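Last updated: August 13, 2018

Our shop is bringing in automation and I've been asked to "teach" it. What should I ask for first?

Mackenzie Morin

I work in kitting at a mid-size company that puts together parts and supply boxes for other businesses. We have 40 people on my shift. I've been there since a December hiring round, so not the longest, but long enough that I train the new people.

Last month management told us they signed with a company called Derkberg to automate two of the packing lines. The first stage is that a few of us spend part of each shift doing our normal picking and placing with a hand-held gripper instead of our hands, and the recordings get used to set up the arms later. They want me in the first group. It pays the same as my regular rate.

My questions are pretty basic. Does this slow you down so much that you miss your numbers? Our target is 173 boxes per person per shift and I have never seen them lower it for anything. Does it hurt your hands or wrists? And what happens to the people on those lines afterward? My supervisor says no one is losing a job, but she also said she hasn't seen the plan. I don't want to be the person who trained the thing that sends my coworkers home. I also don't want to say no and find out that the people who said yes got the better positions.

I'm not in a union, if that matters. Thanks for any help.

Afshin Golestani

You will miss your numbers. Get it in writing that recording time does not count against your rate before you pick the thing up even once. At my old place they said it verbally and then the new shift lead didn't know about it and two people got written up.

As for jobs, assume they will cut some. They always say they won't. Start looking at what else is around you.

Sobia Mirani

I did this for most of a year at a warehouse, first as one of the people recording and then as the lead for that group, so I'll try to take your questions in order.

Speed. Your first week you will be at maybe a third of your normal pace. You can't feel what you are holding the way you do with fingers, and you have to learn to bring the pads in square to the item. Soft packs were the worst for us. After a couple of weeks it gets better but it never gets to hand speed. Afshin is right that you need this settled first. What we ended up with was recording hours logged under a separate code, with no box target on that code at all. Before that they tried a reduced target and it was a mess, people rushed and the recordings got thrown out, so everybody lost. Our group turned in 2000 good recordings in the first stretch and had to redo a large share of them.

Hands. Mine were fine, but my forearm was sore from holding the weight out in front of me. Ask for a limit on how long you go without a break. Ours was 29 minutes and then you switched with a partner. I thought that was a strange number, but it came from whoever set up the schedule and we kept it. If you already have a wrist or elbow problem, tell them before you start and get that in writing too. Also ask whether the recordings pick up your face or voice and who can look at them. We had people who were uncomfortable with that and they were allowed to opt out, but only after one of them spoke up.

The room matters more than I expected. It's better to be in a space away from the line, with the bins and tables laid out for the task, and with enough room that people aren't backing into each other. 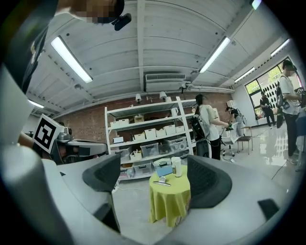 Gripper work with several people sharing the floor. Storage shelving at the back, small table in front of it.

You get used to having others working close by, but if you are going to wear a backpack, try turning around in it first and see what you bump. Loose cables across the floor are something to bring up on day one.

Jobs. I can only tell you what happened at mine. The line that got automated went from nine people to four per shift. Of the other five, two moved to receiving, one went to nights at the same pay, and two left within a few months. They weren't laid off, but receiving was heavier work and one of them had a bad back, so you can decide what to call that. The four who stayed mostly clear jams, refill bins and fix bad picks. I did that job for a while. It is easier on your body and it is more boring, and you are by yourself a lot. I missed talking to the person across from me.

The people who recorded did get first pick of the new positions, but that was because our manager, Josée Campbell, pushed for it. It wasn't in any plan I saw. So I would ask for three things before you agree: the separate time code, the break limit, and a written answer on what positions will exist when the arms go in and how people get chosen for them. If they can't answer the last one yet, ask for a date when they will.

If several of you ask together, it goes better. You don't need a union to do that.

Angelica Lacson

We had something similar where I work (Irura, we do labeling). I said yes and I'm still there. It was ok. Some of the older workers turned out to be the best at it since they already move slow and careful. They put me on the jam station afterward and I got a small raise, but I had to ask for the raise, it didn't come with the job. So ask about that.

Also bring your own thin gloves if your hands sweat.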